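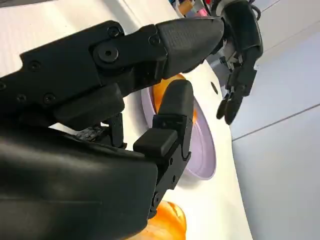
The Case for the Ordinary Plate
By Evanthia Christodoulou, Director of Dining Services, Tuominen Residences

Institutions that feed people every day tend to treat tableware as a purchasing matter. A catalog is consulted, a price per piece is compared, and an order is placed for whatever will survive the dishwasher. It is my view that this approach has served residents and staff poorly, and that the choice of plate deserves the same attention we give to the menu.

The prevailing habit in residential dining is the white plate on the white table. It is considered clean and neutral, and it never has to be matched. It is also difficult to see. A person with reduced vision who sits down to white fish on a white plate on a white surface has been given three things that run together. We have spent a great deal of effort on the seasoning of that fish and very little on whether the person eating it can find its edge.

A modest amount of color changes the matter. A pale plate in lavender, gray or soft green marks its own rim against a white tabletop without drawing attention to itself. Food with some strength of color, such as an orange pepper or a slice of squash, stands out clearly on it. In March we replaced 291 white dinner plates across our 2 dining rooms with tinted ones. Servers reported fewer requests for help in locating food, and several residents remarked that the table looked cared for. I do not offer this as a study. It was a purchase, followed by attention to what people told us.

There are objections, and they should be answered. The first is that strong color would do the job better. Contrast alone would favor bright red or deep blue, and some facilities have chosen accordingly. My colleague Nektarios Pappas has argued for this position at length. I remain unpersuaded. A plate in a loud color announces that the person using it has been assessed. Adults notice such things and are right to resent them. A pale tint can be placed before every guest at the table, including visiting family, and no one is singled out.

The second objection is cost. Tinted plates are seldom more expensive than white ones, although replacing individual pieces requires some care, as shades vary between production runs. Waraporn Limsakul, who manages our stores, now keeps a reserve from the original order. Other institutions would do well to budget for the same.

The third is that a plate is a small thing. I agree that it is small. A resident who eats with us will nevertheless sit before one some 2000 times in under two years, and there are few other objects in the building of which that can be said.

I would ask those responsible for dining budgets to take one practical step before the next order is signed. Set a full meal on the proposed plate, on the actual table, under the evening lighting, and sit down to it. The catalog should be closed while this is done.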